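De: Fongchan Noiphan
Para: lista penum-usuarios
Asunto: Re: Exportación truncada en Penum

Ilona Szekeres escribió:
> Al exportar el catálogo de Robles a CSV me salen 2449 registros,
> pero la base tiene 3742. No hay ningún error en el log.
> ¿Le pasa a alguien más?

Reproducido con la rama de octubre. El exportador corta al encontrar un salto de línea dentro de un campo sin comillas.
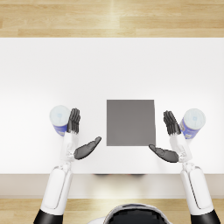 Hasta que salga el parche, basta con activar el entrecomillado en todos los campos y repetir la exportación. Tarda unos 94 segundos. Los índices no se tocan.

Csaba Balogh tiene el parche en revisión.

Fongchan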